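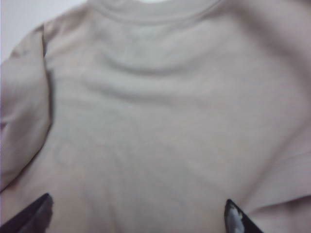 Folders wanted, Fonolville

Wokstead wants to know if a machine can fold laundry well enough to be worth having at home. We need people who fold by hand to watch it work on shirts and sweatshirts and mark each fold pass or redo.
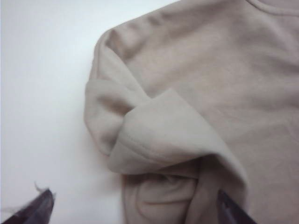

Posted by Edit Halász, 03/05/2020

Sessions last 2 hours. No technical background needed. Sleeves are the hard part, so shop or laundry experience helps. Ask for Baiba Paju at the front desk, room 308. 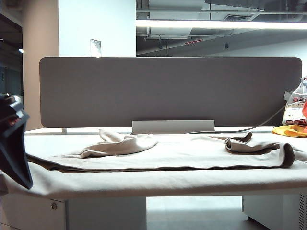
Long beige garment laid out on the desk.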